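Varkia, series one — progress report to Hemis, July

Scripts for episodes one to six are locked. Episode seven is in its second draft; the flashback to the harbour trial has been cut to two scenes. Grekard has delivered 200 of the 400 visual effects shots. 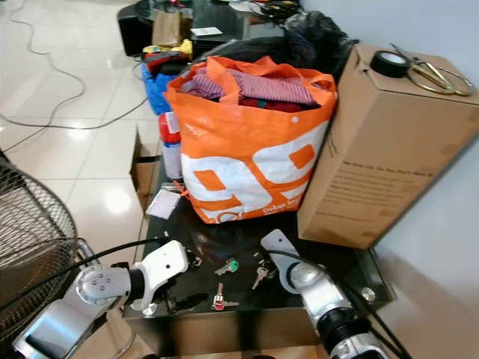 Lies Dierckx asks that the remaining shots be delivered in episode order, as the sound mix cannot start on a partial reel. Grekard has agreed to this.

Colour grading at Michiels is on schedule for the first 2 episodes. The French subtitles are late and now sit with a second translator. 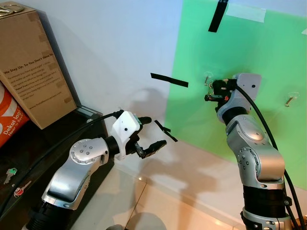 Spending on music is under budget. The unused amount — up to 2 per cent of the post-production line — is held for re-recording dialogue in episode five.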